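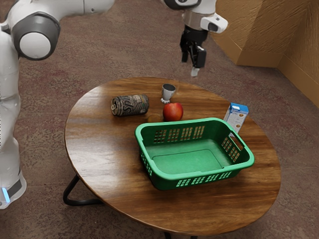
How long can I leave shellac flakes mixed up in the jar before I have to throw the batch out? I mixed a 2 pound cut in December for a side table and there's still a good half jar left on the shelf.

Plan on six months at most, and test it before it goes anywhere near your table. Put a few drops on a scrap of glass and leave it overnight. If you can still dent it with a fingernail in the morning, the batch is past it and will stay gummy no matter how long you wait.

Posted by priltico_bench

I'd go along with that, and I'd add that heat matters a lot more than people expect. My shop is a tin shed out past Brevgate and it bakes in there all summer, so my jars go off in 3 months, sometimes less. When I started keeping them in the basement they lasted much longer. I also write the month on the lid with a grease pencil, which I resisted for years out of pure stubbornness – I was sure I'd remember, and of course I never did. Dry flakes keep far longer if they stay cool and dark, so these days I only mix what I need for the job, plus a little for touch-ups. If yours does pass the glass test, strain it through a paint filter first and put on thin coats. I sand with 320 between them, very lightly, and I let each one sit a couple of hours even though it feels dry long before that.

Posted by sorkau_woodshed

just use poly, it's a table. shellac gets white rings the first time somebody puts a glass down

Posted by finishline142

Well, it can, and I won't pretend otherwise! But my mother's side table has had shellac on it for as long as I can remember, and when it gets a ring I rub it with a rag barely damp with alcohol and it blends right back in. Try that on a scrap before you do it on the real thing, and keep the rag moving or it will stick.

Posted by cheung_lane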